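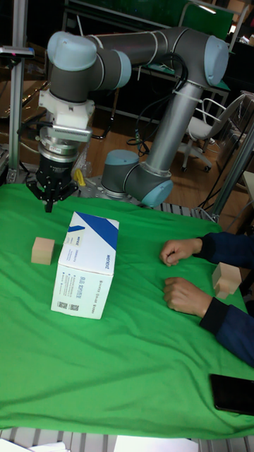 More words on the outside than in most of my birthday cards, and I still couldn't tell which end to open, wrote one Clivham resident on a comment slip last week. The slip was among 159 handed in at the town's summer show of small cardboard boxes, which is a real event and has now been extended into November.

The show is called Six Sides and fills the front room of the old Skuston Street post office. It deals with the modest carton: the kind that holds pills, light bulbs, printer ink or a replacement part for something you no longer own. Organizers asked households to send in boxes they would otherwise have flattened. They were hoping to fill a shelf. They received 1,016, including a large number of tea cartons and one shoebox, disqualified on grounds of size.

Only 78 made it to the display. The rest are in the back, inside bigger boxes.

White cartons with blue printing turned out to be the runaway favorite of whoever decides these things. There is a whole table of them, most with a stripe or a swoosh to suggest that the contents are clean and modern. A good many carry a QR code. Some carry two, as on the white box with the blue diagonal stripe across its corner, standing on green cloth near a small wooden cube. The cloth has not been ironed. One visitor asked if the wrinkles were meant to be hills and was told they were not.

Most of the conversation at the show is about the size of the print. Magnifying glasses hang on strings by the door, and the line for them on opening day was longer than the line for cake. A reading corner lets visitors try the side panels out loud. The current favorite is a set of storage instructions that takes a brisk reader close to a minute and a half and mentions direct sunlight twice.

Marinho, the Skuston print shop that lent the tables, has put up a panel on how a carton is cut and folded from one flat sheet. It comes with blanks to practice on. Children tend to finish first and then help the adults, who are inclined to start with the wrong flap and defend the decision.

Attendance stood at 2,103 as of 2019-08-16, well ahead of last year's show on door handles. A planned evening talk, Tuck Flaps and Their Enemies, filled up early and will be given a second time.

The longer run comes with a few changes. The cereal boxes are moving away from the radiator, the post office counter will reopen as a folding bench, and the Prernance bus will stop outside on Saturdays. Entry is free. Boxes are still being accepted for the fall display, empty, please, and with the lids attached. Tea cartons are no longer needed.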